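Former Salgado furniture showroom on Illeck Road sold, new owner plans offices and a lunch counter

May 10, 2019 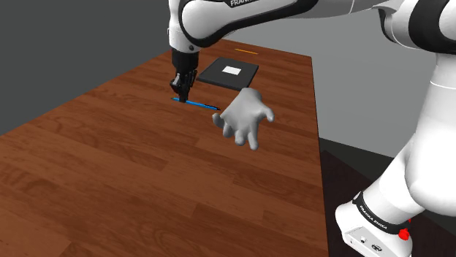

A long wood table with a blue pen on it, in a computer rendering.

The old Salgado furniture showroom on Illeck Road has changed hands after 7 months on the market. Buyer is Flurnico Properties. Deed was recorded at the county this week, price not listed on the copy we saw.

The sale takes in the main building plus the gravel lot behind it. Two parcels, one owner now. The showroom closed last fall and the windows have been papered over ever since.

Dilruba Mridha, who handled the purchase for Flurnico, said the plan is to split the ground floor into 4 office suites and keep the corner for food. "Lunch counter, sandwiches, coffee, that kind of thing," she said. No tenant signed for the corner yet. Two people have asked.

Usable floor space is 2,930 square feet, according to the sales sheet. An older county record has it at 2,113, but that one leaves off the rear addition. Mridha said an architect measured it again in April and the bigger number is the right one.

Work inside comes first. Old carpet out, drop ceiling out, new wiring, a second restroom. The roof was patched by the last owner and will be looked at again before winter. The loading door on the alley side stays for now becuase the food tenant may want it.

Parking came up at the zoning desk. The back lot is zoned for commercial parking already but has no striping and no lights. Flurnico would have to pave it before the offices can open, and the curb cut on Nastus Street may need to be widened. A drainage plan has to be filed too. Mridha said that was expected and is in the budget.

No change of zoning needed for the offices. The lunch counter does need a use permit, and neighbors on Nastus Street will get a letter in the mail with the hearing date. No date set as of press time.

Rents have not been announced. Leases would run three years with an option to renew, Mridha said, and smaller tenants could share a suite if they wanted too.

The Salgado sign comes down when the front gets painted. Anyone asking about space can call the Flurnico leasing office or leave a note in the box by the front door.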